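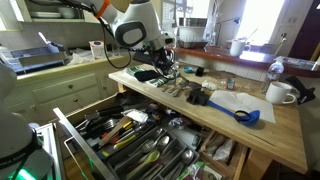
The Cutlery Drawer, Sorted at Last

Welcome to our Flurnton kitchen gallery! I've been wanting to tackle the island for ages, and October turned out to be the month.

The drawer's open and the grey tray is filling up nicely (I love that green spoon in with all the metal ones). There are still forks and knives on the worktop by the stripy tea towel, and a mug to find a home for. Lucie Lavoie lent me her label maker, so the spice shelf is next – I can't wait!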